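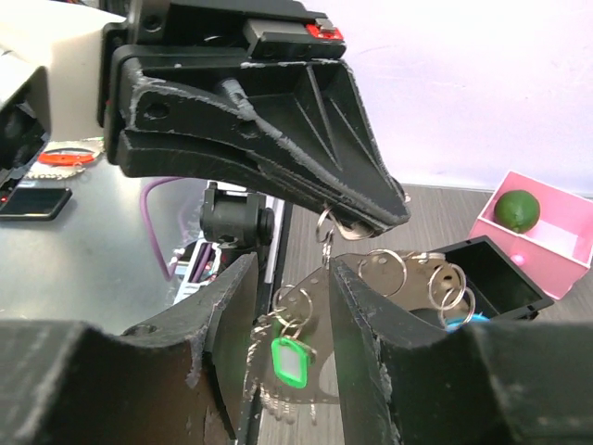
Starncombe, August

So the parenting plan is signed, and I promised a few of you I'd write about the part that ate my whole summer: the relocation clause. Custody itself we settled over two pots of coffee. The clause took 4 drafts.

My ex got offered a job with Korosent, and the office is in Pacheco, a 35 mile drive from my front door. Doesn't sound like much, right? That's what I thought too, until I tried it at 7:30 in the morning with a second grader who gets carsick. Our old agreement only said that neither of us could move "a substantial distance" without notice. Substantial to whom?! My lawyer read that line out loud and just sighed.

We went to mediation (which I'd been dreading, and it was fine, the chairs were terrible) and swapped the fuzzy wording for a real number of miles, measured by road from the school and not from either house. If you take one thing from this post, ask what your miles are measured from. We'd each been picturing something different for two years.
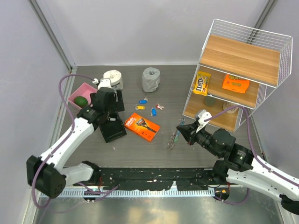
Then there was the money. My share of the mediator and the lawyer came to $3,211, and the first estimate had been $3,474, so I guess I came out a little ahead, and I spent the difference on a Plusholm bunk bed for the kids' room. The driving costs we split down the middle, with one of us doing drop-off and the other doing pickup.

The judge still had to approve it, even though we both agreed on every word. I hadn't known that. Rules are different from state to state, so please talk to somebody local before you copy anything of mine.

Next up is the holiday schedule, and we're already arguing about spring break.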